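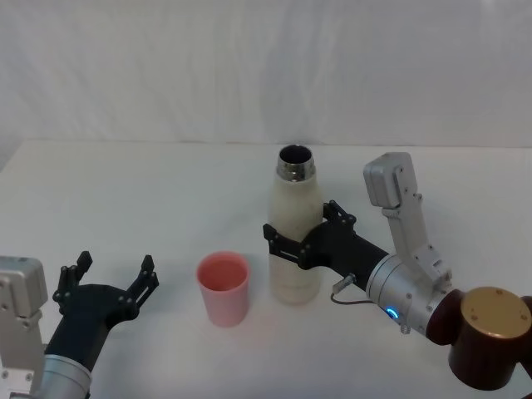 A plastic cup and an insulated bottle, both open and ready for a little attention.

Every March I go through the drinkware shelf, and every March I find the same two troublemakers: the insulated bottle that smells faintly of old coffee, and the plastic cup that has gone dull and a bit filmy. Neither one needs throwing out! A little patience and things you probably already have under the sink will do it.

The bottle first
Take the cap off and set it aside, well away from the drain (I lost a gasket that way once and went a whole summer with a leaky bag). Put a spoonful of baking soda in the bottle, fill it with hot tap water up to the neck, and let it stand for 8 hours, which for me means overnight. Leave the top open the whole time. In the morning, swish it with a long brush, paying special attention to the shoulder, where the wall curves in and the bristles like to skip. Rinse until the water runs clear.

Gray smudges on a light, textured finish are usually rubbed-off metal from the sink or the car cup holder. I make a thick paste of baking soda and water, dab it on with a damp cloth and go in small circles. Go gently – a scouring pad will take the color off along with the smudge. My bottle has been through this every spring and still looks respectable.

The steel neck only wants a wipe with white vinegar and a soft towel to bring the shine back.

Now the cup
Plastic tumblers hate the bottom rack of the dishwasher, so mine get washed by hand in warm water with a drop of dish soap. For the film, soak the cup for 40 minutes in one part vinegar to three parts water, then rinse and dry it right away with a cotton cloth. Paper towels leave lint and can scratch.

Drying and putting away
Stand the bottle upside down on a rack until the inside is completely dry, and store it with the cap off. Cups can be stacked, but slip a coffee filter between them if they tend to stick together – you'll thank yourself next time company comes.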